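Tabletop marks

From the Prumidine Household Encyclopedia, section Furniture and Surfaces

A tabletop mark is any visible change on the upper surface of a table which was not there when the table was made. The term covers scuffs, scratches, rings from cups, stains, dents and residue left by glue or tape. Natural features of the wood, for example grain lines, small knots and specks, are not counted as marks, although they are often mistaken for them.

Terms

In everyday English the words are used loosely. A scratch is a line which goes into the finish or into the wood. A scuff lies mostly on top, and consists of material rubbed off from another object, such as a shoe, a rubber foot or a metal case. Residue is a substance which stayed behind after something was removed. In older repair books from Zastside all three are called "table shadows", but this name has gone out of use.

Appearance on light wood

Pale woods and pale finishes show grey marks more clearly than dark ones do. A scuff is usually uneven along its length. It may be thin and faint at one end and wide and dark at the other, depending on how strongly the object was pressed. Tape residue can look very similar. In the beginning it is almost without colour, but it stays sticky, collects dust from sleeves and paper, and becomes grey after some weeks. By sight alone the two cannot always be separated.

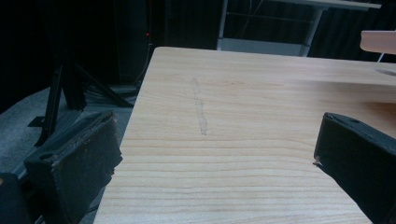 Light wooden tabletop with a narrow greyish mark, possibly a scuff or tape residue. The darker grain lines belong to the wood.

The direction of the grain is a help in examination. Grain lines normally continue over a long part of the surface and bend gently together. A mark which crosses them at an angle is more likely to come from use. A very small brown speck with no line leading to it is in most cases part of the wood.

Examination

The table is first wiped with a damp cloth and dried. The mark is then looked at from a low position, with the light coming from the side. A fingertip passed slowly over the place will feel residue as a slight drag and a scratch as a small step. A scuff is often not felt at all.

Removal

Residue is softened with a little warm soapy water, or with a few drops of cooking oil left on for some 22 minutes, and then lifted with a plastic card held nearly flat. Oil should not be used on unfinished wood, where it makes a stain of its own. Scuffs on a varnished top may be rubbed with a soft white eraser, always along the grain. Abrasive powders make the finish dull.

Scratches cannot be wiped away. On solid wood they can be sanded, beginning with a medium paper and ending with a fine one, after which the finish must be renewed on the whole top. On veneer the wood layer is thin, and a coloured wax stick is the safer choice.

Prevention

Felt pads, tablecloths and cable covers reduce the number of marks. Tape should be pulled off slowly and folded back on itself, and should not be left on a finished surface through the summer.

See also: Cup rings; Grain; Veneer; Wax finishes; Shiferaw method of oiling

Last revised April 2026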